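Musbridge Textile Bank marks its first year
21 October 2019

When the Musbridge Textile Bank opened its doors in the former library annexe, it expected to receive 200 garments a month. It now handles 2,000, and its manager, Agnes Urquhart, says that the range of what arrives has changed as much as the volume.

“In the beginning we were given winter coats and school uniform,” Ms Urquhart told the Council's newsletter. “Now we are given everything, including a good deal that people have never worn. It has altered how we sort.”

Clothing is divided at the point of entry into three streams: items fit for immediate reuse, items requiring repair, and items suitable only for recycling. Repairs are overseen by Hanna Harasym, who trained as a tailor before joining the service. She considers the second stream the most neglected nationally.

“A missing button is enough for a shirt to be thrown away,” Ms Harasym said. “The work takes a few minutes. What people lack is the thread, the button and the confidence.”

Her evening classes have been attended by 117 residents, and a further course of 10 sessions will begin in November. Places are free to anyone living in the district — proof of address is required at the first session.

Asked about the condition of donations, Ms Urquhart was direct. “Please wash things first, and please tie shoes together. We cannot accept duvets or pillows.”

The Bank will keep its present opening hours throughout the winter. Ms Urquhart said that larger donations should be arranged with the front desk in advance.

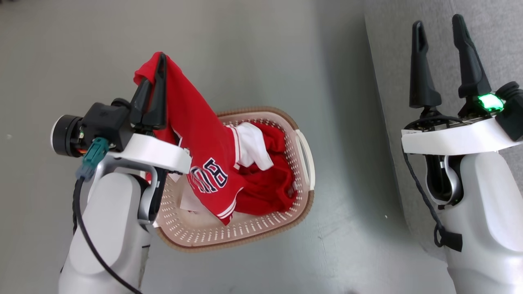 “We would sooner have one bag brought in every month than a carload every spring,” she said. “The storeroom is small, and everything has to be looked at by someone before it goes out on a rail.”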